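Shape Blocks and Play Boards – Frequently Asked Questions

Prinelari is a small toy library and repair shop. We lend sets of shape blocks and wooden play boards to families, playgroups and preschools, and we also sell spare parts. The questions on this page are the ones we receive most often by e-mail and at the counter. If you do not find your question, please write to us and we will try to answer within two working days.

BLOCKS

What shapes are in a set?

It depends on which set you take. All our sets have a cube, a cylinder, a triangular prism and a star. The bigger sets have also a heart and a hexagon, and in some of them the same shape comes more than once in another color. The label on the bag shows the full contents, so please look at it when you borrow and again when you return.

Are the blocks made of plastic or wood?

The blocks are plastic. The boards are wood. We had wooden blocks in the first year, but the points of the stars broke too easily and we could not repair them in a nice way.

From what age can a child use them?

We lend the standard set for children from 18 months, with an adult close by. A very young child will mostly carry the blocks around and put them in the mouth, and this is normal. Sorting by color usually comes before sorting by shape, but we have seen many children who do it the other way, so please do not worry about the order.

Which shapes should I give first?

Start with the cylinder. A round shape goes into a round hole no matter how the child turns it. After this you can offer the cube, then the triangle. The hexagon is more difficult than it looks, and the star and the heart are the most difficult, because the child must find the right turn of the hand. If you give all the shapes on the first day, it is also fine – some children simply choose two favorites and ignore the others for a month.

My set has two stars and they do not feel the same. Is one of them wrong?

No. We mix smooth blocks and ribbed blocks on purpose. A child who is tired of looking can compare with the fingers, and for children with low vision the difference is very useful. If you prefer a set with only smooth blocks, tell us when you reserve.

Can I buy only one block?

Yes. Single blocks are sold as spare parts under the name Vollow. Write to us the shape and the color, and if possible measure the widest side of the block with a ruler. We had two sizes over the years and they do not fit in each other's boxes.

BOARDS

Why do you lend a board with the blocks? Can we not play on the floor?

Of course you can play on the floor. The board helps in three situations: when the carpet is thick and the blocks fall over, when two children need a clear border between their games, and when you want to carry an unfinished game to another room. It is also easier for a grandparent who does not like to sit on the floor, as you can lay it on a table.

What wood is it?

The boards in our Kordestani series are maple. It is a pale, hard wood and it does not mark quickly. Each board is cut from different planks, so the grain is never the same. Some boards have quiet, straight lines and some have wide flowing ones with a darker band.

There is a small dark knot in my board. Is it a defect?

No, it is part of the tree. Before a board goes out we press on every knot and pass a fingernail over it. If it is firm and level with the surface, it stays.

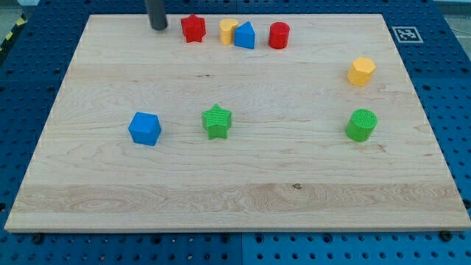 Strong colors are easy to find on pale wood, and for this reason we did not paint or stain the boards. We tried a painted series called Tretard, in a medium blue, and parents told us that the blue blocks were hard to see on it. We stopped it after one winter. A few of these boards are still in the shop at a lower price, and they are good for a set without blue.

How should I arrange the blocks on the board?

There is no correct way, but we can tell you what works for us with beginners. Leave wide space between the blocks. When they stand close together, a small hand that reaches for the heart will push the triangle away, and then the child becomes interested in pushing. Put a few blocks at the far side for reaching and keep others near the middle. Let the star stand upright if it will stay, as many children recognize it better like this. For a child who is already confident you can place one block partly behind another one and ask for the hidden shape.

Does the board slide on a table?

On a smooth table it can. Put a damp cloth or a piece of non-slip mat under it. Please do not glue rubber feet to a borrowed board. If you own the board, you can do what you like, but use short screws – one customer had a screw come out at the top side.

Can I use the board for food, as a tray or for cutting?

Please do not cut on it. As a tray for dry snacks we have nothing against it, but the blocks should be away at this moment. The finish is a thin oil and it will not resist a hot pan.

CLEANING AND CARE

How do I clean the blocks?

Warm water with a little dish soap is enough. For the ribbed blocks take an old toothbrush and brush along the lines, because crumbs like to stay there. Dry them with a towel and leave them overnight before you close the bag. We do not recommend the dishwasher. The color can become dull and the edges of the heart may bend.

How do I clean the board?

Wipe it with a cloth that is damp, not wet, and dry it right after. Always wipe both sides, even if only one is dirty. A board that gets water on one side only will slowly bend. Keep it away from the radiator, and store it flat or standing straight, never leaning.

There is crayon on the board. What now?

First try a little cooking oil on a soft cloth and rub with the grain. If the mark is still there, write to us. We can sand it, and this costs nothing for borrowed boards unless it happens every time.

BORROWING AND RETURNING

How long can I keep a set?

The loan is 19 days. You can extend it one time by e-mail if no other family is waiting for it. Playgroups and preschools can have a longer loan, please ask.

How many sets do you have?

In January we made the yearly count and found 3777 single blocks, which is enough for almost 500 sets. Not all of them are ready to lend on the same day, as some are being washed and some wait for a missing piece.

One block is lost. What do I pay?

For one missing block you pay nothing, we only ask that you tell us so we can complete the bag. From the second one we charge the price of the spare part. Please look first under the sofa and inside boots. Many blocks come back to us some weeks later, and then we give the money back.

Can I return a set when you are closed?

Yes, there is a box with a lid next to the side door. It is emptied at 7 in the morning. The bags fit inside but the boards do not, so please bring the boards during opening hours. Do not leave them outside against the wall, also not for a short time.

Do you repair boards that I bought somewhere else?

Usually yes, if it is real wood. Send us two or three photos, one of them from the side so we can see if the board is bent. We will tell you the price before we start.

Do you send by mail?

Blocks yes, boards only if you pay for the special parcel. They are heavy and the corners suffer on the way.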